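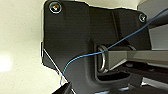

3.2 Wire routing on molded panels

Figure 4. Black plastic panel with a thin blue wire crossing its face. Two screws are set along the upper part of the panel, and a metal D-shaped loop stands inside the rectangular opening.

The second group of parts in the Wulidow set are molded plastic panels that carry loose wire on the outside. We were interested in how the wire lies between one fixed point and the next. On the panel in Figure 4 the wire runs diagonally, passes in front of the metal loop, and appears to be hooked or threaded through it before it continues down and to the left. A small section near the lower end is lighter and slightly kinked, with white and blue strands.

Kinks of this kind were logged separately from bends. A bend was any smooth change of direction; a kink was a change that left a visible corner in the wire. Lech Kaczmarczyk did the first pass of the logging and the second author repeated it a week later without access to the first set of notes. The full set has 1129 entries, of which 900 were used in the comparison. The remaining entries were dropped when the two passes disagreed on where a section began.

Screws were recorded by head type only. The two heads in Figure 4 differ in size, and the smaller one has a cross-shaped recess. We did not record torque. Openings with a molded pocket beneath them were given their own code, following the Gajewski scheme, and the raised lip was treated as part of the pocket.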